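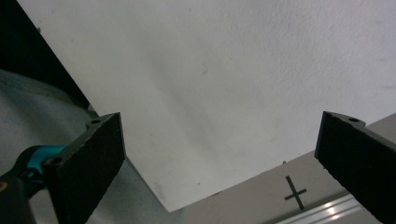 Pleto

Household receipts and warranty tracker. Flat files, no account, no cloud. README is behind the code in places, sorry, will catch up.

What's in the repo

pleto.py does the work
rules.txt has the store name matching, one rule per line
sample/ has 130 scanned receipts with totals typed in by hand
export/ is where the CSVs land

Install

Python 3.10 or newer. Unzip, run setup.sh once, then point it at a folder of scans. Windows probably works, not tested since March.

Usage

pleto.py add FOLDER
pleto.py list --expiring 20
pleto.py export

The number after --expiring is days. Leave it off and you get everthing.

Sample data

Grocery and hardware mostly, a few pharmacy. Card numbers blacked out before scanning. Faded thermal paper reads badly, 17 of them have no usable date and are marked "nodate" in the index. Don't use those for testing the date parser.

Known problems

Two page receipts get split. Returns count as purchases, fix is half done in the gravby branch. Gets slow past 3,000 files. Dates like 03/04 are read month first, change DATE_ORDER in rules.txt if you need teh other way.

Importing from Neduser

Old Neduser exports load fine if you drop the header row first.

License

MIT for code, CC BY for the scans.

Last edit June 12, 2026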